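Home | Syllabus | Handouts | Readings | Contact

Course 3012: Household Claims and How to Read Them
Handout 5 -- Storage, clutter and the "organized home"
Instructor: Salma El Idrissi

Read this before the session and bring one storage ad, printed.

Last time we looked at cleaning products. Storage is harder to argue with. A spray either lifts the stain or it doesn't. A cabinet holds things, and no one disputes that. The trouble starts when a seller says the cabinet will also save you time, calm you down or keep your marriage in good order.

1. Where the numbers come from

The Burell brochure in your packet says its owners "save 30 minutes a day." Look for the footnote. It leads to a survey of 500 customers, all of whom had bought the full system and filled in a form to get a discount on more shelves. They were asked how much time they felt they saved. No one timed anything, and no one asked people who had sent the system back.

I have no idea whether the claim is false. I do know the survey can't tell us.

2. Before and after

Sosonance sells closet inserts with paired pictures. In the first, coats are on the floor and the light is bad. In the second there are fewer coats. Where did the rest go? If half the contents left the closet, the insert is getting credit for a trip to the thrift store.

Try this on any pair you find:
- Is the same stuff in both?
- Is the lighting the same?
- How long after the work was the second one made?

3. Drawn rooms

A lot of furniture is now sold from computer drawings. That can be perfectly fair, and a drawing can show layout well. It is poor evidence about wear, weight or how a finish holds up to a wet mug. Arsenault's catalog uses the words "solid" and "lasting" next to rooms that were never built. Treat those words as you would if there were no picture at all.
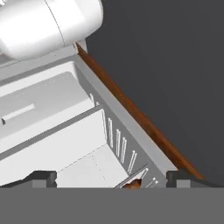
Fig. 1. Computer rendering: light grey cabinet with a reddish-brown wooden strip along one side.

Ask what you could learn about a cabinet from Fig. 1. Color and general shape, yes. Price, strength, how the thing is joined -- no.

4. For discussion

Stonov offers a "lifetime" guarantee. Whose lifetime? Find the line in the terms that answers this, and be ready to read it aloud. Then write one page on your own ad. Grades go down for "studies show" with no study named.

Related handouts
Handout 3 -- What "natural" means on a label
Handout 4 -- Stain removers and the missing control
Handout 6 -- Mattress trials (posted in June)

Comments (3)

tmk: The Stonov terms in my packet skip a page. Is the guarantee on the missing one?

S. El Idrissi: Yes, sorry. New copies are in the tray outside my office.

rowan_b: I own the Burell shelves and I like them. Still couldn't tell you if they save me any time.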